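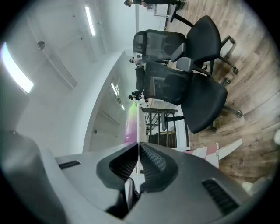 台所の小さな工夫:電子レンジとなすと、毎日の拭き掃除

印刷する | メールで送る
読了時間:約6分

2006年2月4日
文:アルトゥーロ・メリス

私が日本の台所で料理をするようになってから、もう長い時間がたちました。日本語はまだ勉強中ですので、少しかたい文章になるかもしれませんが、どうぞお許しください。今回は、なすの下ごしらえを中心に、電子レンジの使い方と手入れについて書きます。

なすは丸ごと加熱してもいい

私の故郷では、なすは切って塩をふり、油で焼くのが普通でした。おいしいですが、油をたくさん吸います。日本に来てから、電子レンジで蒸すやり方を覚えました。今は週に何度もこの方法で作ります。

まず、なすを洗って、水気をふきとります。へたは取らなくてもかまいません。へたがあると、あとで皮をむくときに持つところができて便利です。次に、竹串かフォークで皮に穴をあけます。これは必ずしてください。穴がないと、中の蒸気が出られなくて、破裂することがあります。私は一度、忘れました。そのあとの掃除は夜までかかりました。

穴をあけたら、一本ずつラップでゆるく包みます。きつく包まないでください。中くらいの大きさのなす一本なら、最初は二分だけ加熱して、指で軽く押してみます。まだかたいところがあったら、上下を返して、三十秒ずつ足します。

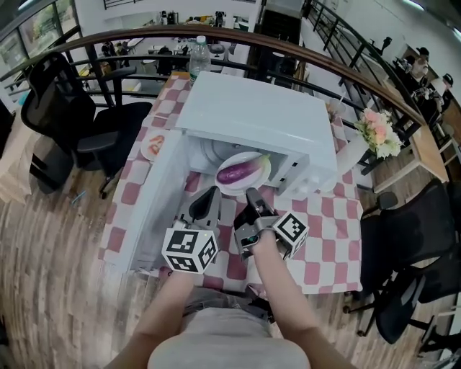

ミヴァンウィ・ルイスさんからは、前回の記事のあとに次のようなお便りをいただきました。「うちでは、ラップのかわりに、ぬらしたキッチンペーパーで包みます。皮の色は少し悪くなりますが、身はふっくらします。二本以上のときは、間をあけて並べると、むらが少ないです。」

私も試しました。たしかに身はやわらかいです。ただし、紙が乾いてしまうまで加熱してはいけません。途中で一度止めて、紙がまだしめっているかどうかを見てください。

色をきれいに残したい場合は、加熱が終わったらすぐに、ラップのまま氷水に入れます。五分ぐらいで冷めますから、それから皮をむいて、手でさきます。包丁で切るより、手でさいたほうが味がよくしみます。しょうゆ、酢、ごま油、おろしたしょうが。私はこれににんにくを少し加えますが、妻はいやがります。

皿の選び方

皿は平らで、丸くて、金や銀の線がないものがいいです。四角い皿は、回る途中で角が壁にぶつかることがあります。私の家の近くのフェクロウという雑貨屋で買った白い皿は、飾りが何もなくて、とても使いやすいです。値段は417円でした。同じ店で買った深い鉢は、持つところまで熱くなりますので、レンジには使わなくなりました。

皿が大丈夫かどうかわからないときは、皿の裏の表示を読みます。表示がなければ、使わないほうが安心です。古い漆の器は、ぜったいに入れないでください。

庫内の掃除

なすの汁が飛ぶと、乾いて茶色になります。こうなると、かたい布でこすっても取れません。耐熱のカップに水を100ml入れて、レモンの皮を一切れ加え、二分から三分加熱します。そのあと、扉を開けないで十分待ってください。待つことが大切です。中に蒸気がいっぱいになって、汚れがやわらかくなります。カップは熱いですから、必ず鍋つかみで出します。

それから、ターンテーブルをはずして、ぬるま湯で洗います。皿の下の輪とローラーも忘れないでください。ここに小さなごみがあると、回るときにがたがたと音がします。私の前の電子レンジは、修理を頼む前にローラーをふいたら、静かになりました。

天井は、見えにくいので、つい後回しにします。ぬれた布を手に巻いて、奥から手前へふきます。最後に乾いた布で水気を取って、扉を少しの間開けておくと、においがこもりません。

扉のゴムのところは、洗剤を直接かけないほうがいいです。布につけてから、やさしくふきます。古い歯ブラシも使えますが、毛がかたいものは傷がつきますので、私は綿棒にしました。ボタンのまわりも同じ綿棒でふきますが、そのときはプラグを抜いておきます。
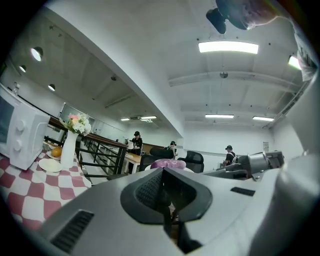 扉が終わったら、電源コードのほうも見てください。プラグにほこりがたまっていることが多いです。乾いた布で取ります。ぬれた手ではさわらないでください。本体の後ろと壁の間にすきまが必要な機種もありますから、説明書で確認してください。私の機種は、横に少し、上に広くあけるように書いてあります。上に新聞や鍋敷きを置く人がいますが、熱の出口をふさぐかもしれませんので、やめたほうがいいです。

テーブルクロスのしみ

台所のテーブルに布をしいている家では、しょうゆやなすの汁のしみが問題になります。なすの紫色は、早く洗えばたいてい落ちます。布の裏にタオルをあてて、表から水でたたきます。こすると広がりますので、たたくだけにしてください。残った色には、食器用の洗剤を少しつけて、40度のお湯でもみ洗いします。綿の布なら、これでだいたいきれいになります。色のついた布は、先に端のほうで試してください。

しょうゆのほうは、時間がたつと本当に落ちにくいです。ヴェロニカ・ガヴリラさんは、食事の途中でも立って洗いに行くそうです。私はそこまでしませんが、食べ終わったらすぐに水につけます。

アイロンは、しみが全部落ちたことを確かめてからかけてください。熱で色が残ってしまうことがあります。

なすの保存

生のなすは、寒いところがあまり好きではありません。冷蔵庫に入れるときは、一本ずつ新聞紙で包んで、袋に入れ、野菜室に置きます。二、三日で使ってください。蒸したなすは、さいてから冷まし、ふたのある容器に入れて冷蔵庫に入れます。翌日には食べます。冷凍もできますが、食感が水っぽくなりますので、カレーやスープに使うといいと思います。

三月の記事では、長ねぎの青いところの使い方を書く予定です。

最近の記事
・まな板のにおいを取る三つの方法
・ゼネの瓶のふたが開かないとき
・乾物の棚を整理する(セッティミオ・フェッラーロ)
・やかんの白い汚れとクエン酸
・小さい台所でパスタをゆでる

印刷する | メールで送る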